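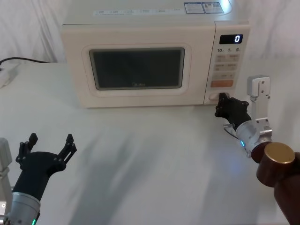 About Rarkwood

By Craig Dalgleish
September
14 shares | 2 comments

Rarkwood is a research company in Livham. We study how two-armed robots can learn household tasks from recorded demonstrations, and we publish the methods that come out of it. Our present work deals with kitchen appliances, starting with the microwave. Opening one means finding a small control on the panel and applying force in the right spot.

An operator guides both arms through the task while cameras at the head and wrists record. For the microwave task we collected 300 demonstrations. A policy trained on all of them opened the door in most trials, but it did poorly when the appliance had been shifted a little to one side. 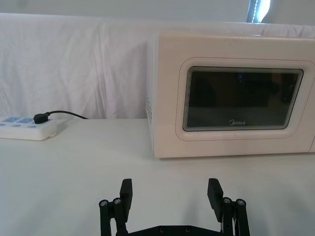
Our method

We call the method Gouveia. It splits each demonstration into two parts, the approach and the contact. The approach is learned mainly from the head camera. The contact is learned from the wrist view and the joint readings, and it can be reused when the appliance moves. With the split in place, 200 demonstrations gave us the same success rate that had taken 300 before. Training takes 6 hours on one machine.

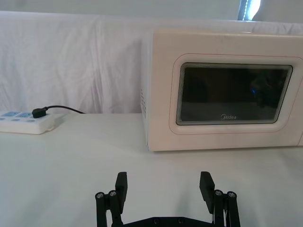
Most of our open questions are about the wrist view. It is sharp close in, but it often misses the part the robot needs. A wrist camera may have the door window and the Midea name in view while the right side of the microwave is outside the picture, and a policy working from that alone has to guess where the panel is. We are testing a short memory of the last head view to cover the gap. Results so far are mixed.

Our partner lab in Bidbridge repeats each test on its own hardware before we report a number. Visits can be arranged on Wednesday afternoons.

Search this site
Enter keyword
Go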